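4.3 Teaching the Place Setting routine

Before you start, the Grurnness hand should be calibrated (section 3) and the arm should be at its home position. If the status light is amber, go back to section 3. It will still be amber if you ignore it.

1. Set the plate down first and leave it alone. Every other position is measured from its center.

2. Put the cutlery rests you are not using in the drawer and leave the drawer open. The routine can fetch from a drawer, but opening one is a separate add-on with its own manual.

3. Lay the fork by hand, neck across its rest, and press Save Pose.

4. Give the hand the knife, handle first, and press Close. Keep your own fingers out of it. Grip level 2 is plenty for cutlery; level 5 is for jars and regrets.

Check the grip before you let the arm travel. The fingers should be curled around the knife, with the blade clear of the table.
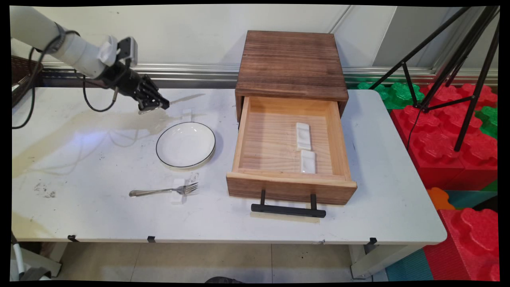 5. Jog the arm to the spot where the knife should land, then press Save Pose again.

6. Press Run and step back. The first pass goes at teaching speed and takes 47 seconds - faster than most teenagers, and quieter.

CAUTION: Use table knives only. The hand does not know what sharp means.

NOTE: Keep slack in the cables, but make sure no loop can reach the plate. Error 132 (Unexpected Drag) nearly always means one did.

NOTE: If you move the plate after step 3, start over from step 1.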